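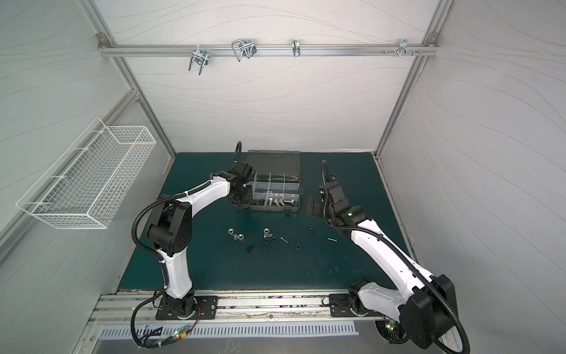
Questions I get asked about sheds, garages and where to put everything

I'm Pramila, and I sort out other people's sheds for a living (mostly in Bitham, sometimes over in Pluvdale if the traffic's behaving). I get the same emails over and over, so I've put my answers in one place. If yours isn't covered, write to me and I'll add it when I next have a rainy afternoon.

Do you do house visits?

Yes! That's most of what I do. I come round, we have a tea, we stand in the doorway of your shed and sigh together, and then we start pulling things out onto the grass. I don't visit on a Monday because that's my tip run and invoice day.

What do you charge?

A half day is £80 and that includes me taking one car load away. Shelves, hooks and fixings are extra and I give you the receipts. If you're further out than Pluvdale I'll ask for petrol money.

Should I buy storage before you come?

Please don't. I've lost track of the plastic boxes I've seen bought in a January sale and then stacked, empty, in front of the thing people wanted to get at. Empty the shed first, see what's left, then measure. You'll buy far less and it'll fit.

Shelves or hooks?

Both, but I'd start with hooks. Anything with a long handle wants to be off the floor, and so does anything that tangles. Shelves are lovely for tins and tubs and dreadful for everything else, as stuff creeps to the back and you forget you own it. I have found three sets of the same secateurs on one shelf. They were mine, I'm afraid.

A plain rail across the back wall is my favourite thing in the world. You can shuffle the hooks along it when you change your mind, which you will.

My shed walls are too thin to screw into. What can I do?

Screw into the uprights and leave the cladding alone. If the uprights are in silly places, fix a length of timber across from one to the next and hang things off that. My neighbour Mogens went straight through his cladding with a long screw and then snagged his good coat on the pointy end every time he walked past outside. He's put a cork on it now.

How deep should shelves be?

Shallower than you think. The big garage shelving kits are often 600 mm deep and I find that too much unless you're storing suitcases or a tent. For paint and pots I like a shelf that only holds one row. You can see the lot at a glance and there's still room to swing a bike past.

What do I do with all the odd bits of metal?

Ah, the jam jar question. Everybody has a jar of clamps, brackets, loose nuts and something from a flat-pack wardrobe they no longer own. My rule is that if you know what it's for, it gets a place, and if you don't, it goes in one tub with a lid. When the tub's full, tip it out on an old sheet and be ruthless. Nuts get threaded back onto their bolts before they go away, or you'll be on your hands and knees later looking for the one that matches.

Scrap metal is worth keeping out of the household bin, by the way. Most tips have a skip for it.

Is it safe to keep paint in there?

Water-based paint doesn't like freezing and goes lumpy, so I bring mine indoors for the winter. White spirit and the like should be somewhere cool with the lid on tight and well away from a heater. Weedkiller goes up high, in its own bottle with its own label. Never in a squash bottle, please.

How do I stop things going rusty?

Wipe them. I know, I know. But a dry rag and a bit of oil after digging does more than any gadget I've bought. It also helps to leave a gap between the shed wall and whatever's leaning on it, and to check the roof felt before autumn. I go round mine in August, when it's nice enough up the ladder that I don't rush.

My husband won't throw anything away. Will you talk to him?

I get this one from wives, husbands and once from a very cross fourteen-year-old. I'll be friendly to anyone, but I won't throw out a thing without its owner saying yes. What usually works is giving that person a corner that's all theirs. Erdal, who I helped last spring, kept every offcut he wanted as long as it fitted in his corner, and he was stricter with himself than I'd ever have been.

Can you fit lighting?

I can stick up a battery one. Anything with a cable to the house is a job for an electrician and I'd be happy to give you the number of mine.

Do you do lofts?

No. Spiders I can manage, but I'm not good on joists.

How do I book?

Use the form on the contact page and send me a couple of photos with the door open. Don't tidy first! I need to see how you really use it. I answer in the evenings, usually after eight, and if you haven't heard back in 2 days then do give me a nudge.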